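About Drevport

Automation services for small and medium-sized workplaces 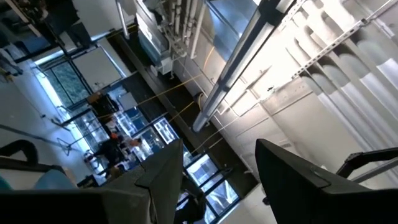
The main work room, with both gripper fingers open.

Drevport plans, installs, and supports robotic handling equipment for companies that pack, sort, and assemble goods. The company was established by Esmaeil Nouri and Wing-yan Au, who continue to serve as its directors. Its staff of 40 includes engineers, trainers, and workplace advisers.

Our Work

Most of our clients are introducing automation for the first time. Before any equipment is ordered, our advisers spend 14 working days at the client's site, on every shift, recording how each task is done and who does it. The findings are given to managers and employees in the same written report. Tasks that involve heavy lifting, repeated reaching, or long periods of standing in one position are considered first.

The equipment is then set up and tested at our own premises. Employees of the client are invited to attend during this period and to handle the controls themselves. Changes they request to working height, speed, or the layout of the station are entered in the project record, and each request receives a written answer.

What Changes for Employees

Automation alters the working day. A person who has packed cartons by hand for many years may be asked to oversee two stations, clear stoppages, and check finished goods. Some employees welcome this change, and others find the new duties tiring in a different way. We ask our clients to set out revised job descriptions and pay grades before installation begins, and our service agreement requires that training take place during paid hours.

At Fanport, a parts distributor that handles 4000 orders a week, packing staff now rotate between the robot station and the returns desk. The rotation was proposed by the employees and adopted in May after a trial period. A similar arrangement is being prepared with Shirazi, a maker of kitchen fittings.

Training

The Jutilis program is our course for operators and shift leaders. It covers safe approach to the equipment, gripper changes, restarting after a stop, and basic fault reporting. Participants who complete the course receive a certificate and may return for a refresher session at no charge.

Visits

Client groups and schools may visit by appointment. Requests should be sent in writing to the training office and should state the size of the group and any access needs.

Page last revised September 12, 2021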